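How to Set Up a Play Kitchen Soup Game
By Fernanda Macedo

You need a play kitchen, one metal pot and a handful of blocks and small balls. Set aside 40 minutes the first time.

Step 1. Choose the ingredients
Pick shapes that fit through the top of the pot. Long green blocks can be celery. Yellow hexagons pass for corn or cheese.
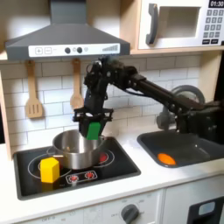 Green block over the pot, yellow block waiting at the front corner of the stove.

Step 2. Hang the utensils
Put the spoon and slotted spatula on the hooks, then wipe down the tiles and cooktop with a damp cloth. Start with the pot on the stove.
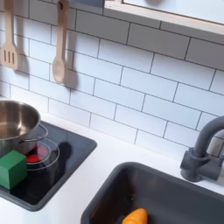 Step 3. Set the order
Say the recipe out loud before anyone cooks. Ours is one block, two balls, stir, serve. Keep the sink clear so there is a place to
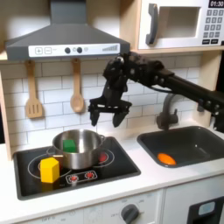 rinse pretend vegetables. Younger kids do better with a short recipe. Add up to 6 ingredients once they know it.

Step 4. Fill the pot
Drop the pieces in one at a time and name each one. When the soup is served, tip everything into a bin and pass the spoon to the next cook.

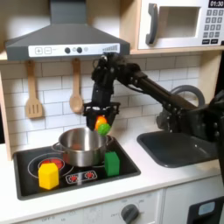 Orange and green balls over the pot.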